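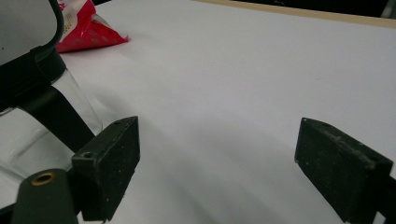

White tabletop, black gripper fingers, December

Up at 5:40 again, couldn't sleep, and my legs feel like somebody filled them with wet sand. We lost at Listthorpe last night, 24-21, and I've been replaying the third quarter in my head ever since. I had the whistle in my ear before I even hit the ground on that holding call. I still say my hands were inside. Man-lok says they were inside for a while and then they were very much outside, and he was standing closer than I was, so I guess I'll shut up about it.

It cost us a first down, and then we punted, and then they scored in 4 plays. That was the game, really. Coach Huang didn't yell, which was worse. He just wrote the number of the play on the whiteboard and underlined it and moved on to the kicking team.

The bus ride home took forever because the road past Hurkbridge was down to one lane. I ate a whole bag of pretzels and half of somebody else's. Yi-chun Wei sat across from me going through her stats on the laptop and told me I've now played 563 snaps this season, more than anybody else on the line (!!). I don't know why that made me so happy after a loss but it did. Two years ago I was the guy holding the water bottles. She also has the team at 1452 rushing yards, and I'd like to think some of those went right behind me.

Skipped the gym this morning, went in after lunch instead. Did the bike, some stretching, then bench, light, because my left shoulder is still cranky from the Berkico game. I want 300 before the season ends and I keep getting close and then something hurts. Man-lok spotted me and talked the entire time about whether we should go to two tight ends near the goal line. He's got a whole theory. I think it's a pretty good theory but I wasn't going to say so with a bar over my neck.

Film at four. We watched my penalty three times, twice at regular speed and once slow, and slow was brutal - my left hand has a big fistful of jersey. So okay. It was holding. I said so out loud and got a round of applause, very funny, thanks guys. Coach wants me to get my feet moving sooner so I'm not reaching. I've heard that since tenth grade.

Called Mom after dinner. She listened to the game on the radio and thought we won, she'd turned it off when we were up 21-17 to go let the dog out. Had to break the news to her. She's mailing me the thick socks.

Need to wash my practice stuff tonight, and tape up the cleat that's coming apart at the toe. Walkthrough tomorrow, no pads, thank goodness. Shoulder's on ice while I write this and it's dripping all over the bed.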